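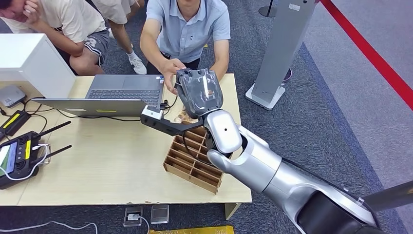 I've been meaning to write up the hand-guiding work from the Benwood group for ages, and now that their results are out I finally have an excuse. The question they set themselves sounds almost too plain to bother with: if you want a robot arm to learn a fiddly job, is it better to steer it from a distance or to take hold of it and move it yourself? Toshiko Ikeda, who led the study, has always been on the side of taking hold. Her method has a person stand across the table from the arm and put a hand right round the gripper, fingers and all, and walk it to where it needs to go, which for most of this study meant the narrow slots of a wooden organiser. The arm goes slack enough to be pushed, the laptop on the table keeps the log, and afterwards the whole movement is there to learn from.

Plenty of people have done hand guiding before, of course, and Toshiko is the first to say so. The new bit is what happens to the recordings. When you push an arm about you wobble, you overshoot, you stop to think, and a model trained on all that will happily learn to wobble and stop as well. Her group wrote a piece of software called Narnov that looks for the moments when the person's push changes direction sharply and treats those as corrections. Everything leading up to a correction gets played down in training and everything just after it gets played up. I love this! It's a bit like listening hardest to a driving instructor at the point where they grab the wheel.

So, the numbers. They collected 434 guided runs with Narnov switched on, and compared the result with a model trained on the same runs with nothing played up or down. Both were then given 200 fresh tries at putting small items into the right slot, with the organiser set at a different angle on the table each time. The plain model managed 118. The Narnov one managed 163. A third model, trained on 1,000 runs steered from a handset, came in at 149, so the guided runs did rather well for how few of them there were (and how much less time they took to gather).

I did ask about the angle business, as I've seen a fair few of these demos where the box is practically glued down. Toshiko said the first version fell apart the moment anybody nudged the organiser, and they spent most of October finding out why. The model had been learning positions on the table and hardly looking at the slots at all. They threw out the early recordings, 261 of them, and began again with the organiser turned between runs. None of those early ones are in the published count.

There are weak spots, and the write-up is fairly open about them. Tall people and short people push the arm in quite different ways, and a model trained on one person's runs did worse when tested from another person's starting positions. Very slow, careful guiders gave Narnov almost nothing to work with, as they hardly ever made a sharp correction. And the slots are all the same sort of shape, so I wouldn't bet on it coping with a cutlery drawer just yet.

A second group, Sugawara, has said it will try the method on a heavier arm, where simply pushing the thing is a good deal more tiring. I'm keen to see that one. The software goes up on the Kukow site with the recordings next to it, including the bad early batch, which I'm very pleased about, as I want to have a poke through those myself. If you've got an arm you can push by hand and a box with some slots in it, Toshiko would like to hear how you get on.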